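Notes on Refurbishing an Office Desktop

Readers of this journal will recall that in October I undertook to bring a number of retired office computers back into service. The present entry concerns one of them, a Dell tower acquired through Henditz, the surplus dealer, as part of a lot of 18. My colleague Ayanda Nkuna has asked that I record the procedure in full, and I am pleased to do so.

Preparation

The power cord is to be disconnected before any other step is taken. The side panel is then removed and the tower laid flat with the interior facing upward. I work this way with every machine, as a case standing upright invites dropped screws.

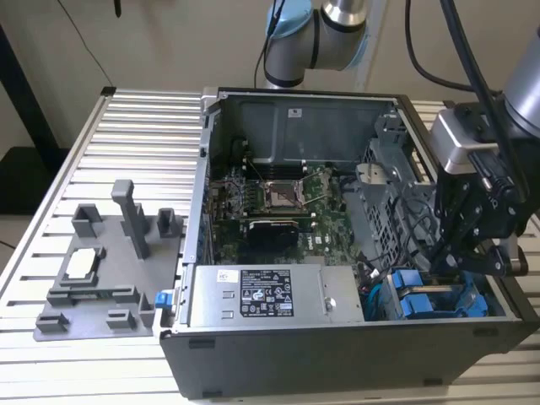
Each machine receives an inventory number at this stage; the present one is 3563. I enter it in the Rasilham ledger together with the condition of the memory slots, the graphics card and the power supply. The label on the power supply should be copied out in full – wattage included – while it remains easy to read. I neglected this on an earlier unit and was obliged to open it a second time.

The Processor Socket

The socket deserves the greatest patience. With the heatsink off and the retention lever accessible, the contacts may be inspected under a good lamp. They are not to be touched, whether by finger or by cloth. A bent contact can sometimes be straightened, although I have generally found it more economical to set the board aside for parts.

Old thermal compound is cleaned from the processor and from the base of the heatsink only. I use lint-free wipes from Vadness, sold in boxes of 102, and one box has lasted the entire season.

The graphics card may be left seated during this work. Should it require removal, the retaining latch must be released first, and the card drawn straight out of its slot.

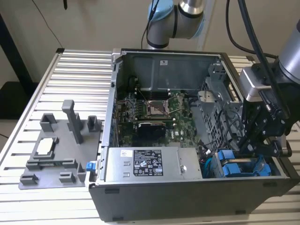 Storage and Cabling

Drive carriers should be labeled before they are withdrawn. Data cables are inspected along their full length, and any with a cracked connector is replaced from the Ferraro assortment that I keep in the second drawer. Drives with more than 4000 hours of recorded use are retired under my own rule, which others may consider strict.

A further entry will address memory testing.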